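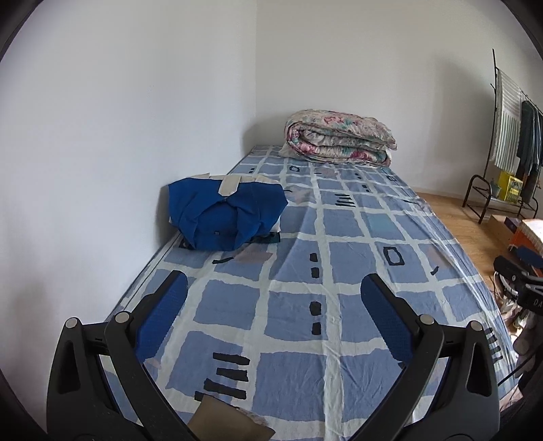 The bed with the checked sheet, the folded quilt and the blue bag

How to keep a fitted sheet smooth on a single bed that stands in a corner?
Posted by Baltach_reader in Home and Bedding, May

Good evening to all. I have a small bedroom and the bed must stay in the corner, with its long side against the wall. There is no other place for it, I have measured many times. My sheet is a fitted one with light blue squares and white bands. I like it very much, but with such a pattern every wrinkle is seen, because the lines become crooked.

The worst is the open side, where the sheet goes over the edge of the mattress. I pull it straight in the morning and by evening it is again wrinkled. On the wall side I can hardly put my hand down, so I do that side quickly and not very well.

My second question is about the quilt. It is a thick one with pink roses and in the day I keep it folded at the end of the bed, against the wall. My blue cloth bag also lives on the bed, as I have no chair. Is it bad for the sheet to keep these things on it all day? I would be thankful for any advice which does not need a new bed.

Latrice Holloway
Marked as helpful by 14 members

I had a bed in a corner for many years, so I know this trouble. The mistake is usually to begin with the open side. You must begin with the wall side, and for this you have to move the bed out. Up to 25 cm is enough, you only need room for your arm and a bit of your shoulder.

Put on the two wall corners first and push the elastic well under the mattress, as far as your hand will go. Then go to the open side, lift the mattress a little at each corner and pull the sheet under it. Smooth with flat hands from the wall towards you. When the lines of your squares run the same way as the edge of the mattress, push the bed back slowly. If you push it fast the sheet moves again.

If it still becomes loose, buy sheet straps. They are elastic bands with a clip at each end and they go under the mattress from one side to the other. Mine are from Kanaan and I have no complaint, but the market ones are probably the same.

About the quilt, I don't see any harm. I would only put the bag on a hook, as when you pull it off the bed it takes the sheet with it.

Mevow447

Check the depth of your mattress! Mine was too thick for the sheet and I was angry with the sheet for one year. The number is on the packet. Also wash can make it smaller.

trumex_126

I just iron it.

Baltach_reader

Thank you to everybody. Latrice, I moved the bed as you wrote and it was much easier, I did not know that the wall side must be first. The mattress I will measure tomorrow. For the hook I must ask the owner of the flat, as he does not like holes in the wall. To iron such a big sheet I have no patience, sorry.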